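Pesquisar no site Pesquisar Pesquisa avançada

Junilel — Recrutamento de participantes para ensaio de utilização de rotulagem e instruções

A Junilel procura participantes adultos para um ensaio de compreensão de folhetos de instruções de pequenos utensílios domésticos. O ensaio é promovido pela Cuadros e decorre nas instalações de Nutenham. O objetivo é medir o tempo de leitura, o número de consultas ao folheto e os erros de interpretação em duas versões do mesmo texto.

Serão admitidos 32 participantes, distribuídos aleatoriamente por dois grupos. Cada participante realiza uma única sessão individual, composta por leitura do folheto, questionário escrito e entrevista curta. Não é necessária experiência anterior em estudos deste tipo.
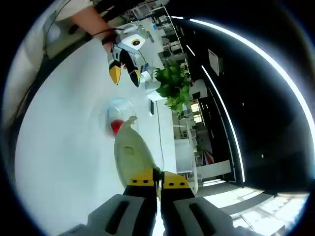
Tampo branco com recipiente transparente arredondado e objeto verde-claro.

Requisitos de admissão:
- idade igual ou superior a 18 anos;
- português como língua materna ou de uso diário;
- visão normal ou corrigida (óculos ou lentes de contacto);
- ausência de vínculo laboral com a Junilel ou a Cuadros;
- não ter participado no ensaio Zelon, que utilizou parte dos mesmos textos.

Os folhetos têm no máximo 600 palavras e são entregues em papel. O questionário inclui 5 perguntas abertas. As respostas são codificadas e conservadas separadamente dos dados de contacto. A entrevista é gravada em áudio apenas com consentimento escrito — a recusa não implica exclusão.

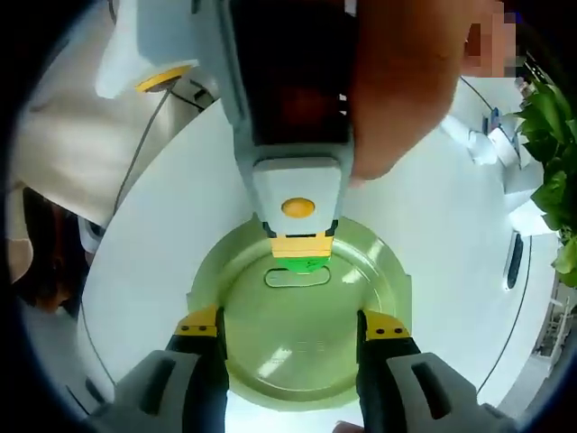
Nutenham, 31 de maio de 2021

As candidaturas são apresentadas através do formulário disponível na receção da Junilel ou na secção «Ensaios em curso» deste sítio. Devem indicar idade, habilitações literárias, profissão e disponibilidade horária. As candidaturas incompletas não são consideradas.

A seleção respeita a ordem de entrada e as quotas por faixa etária e nível de escolaridade. Os candidatos excedentes integram uma lista de reserva, válida até ao final de setembro. A convocatória é enviada por correio eletrónico e deve ser confirmada por escrito.

Os participantes recebem um vale de compras após a conclusão da sessão. As despesas de deslocação são reembolsadas mediante apresentação de comprovativo. A desistência é possível em qualquer momento, sem justificação — neste caso, os dados já recolhidos são eliminados a pedido do participante.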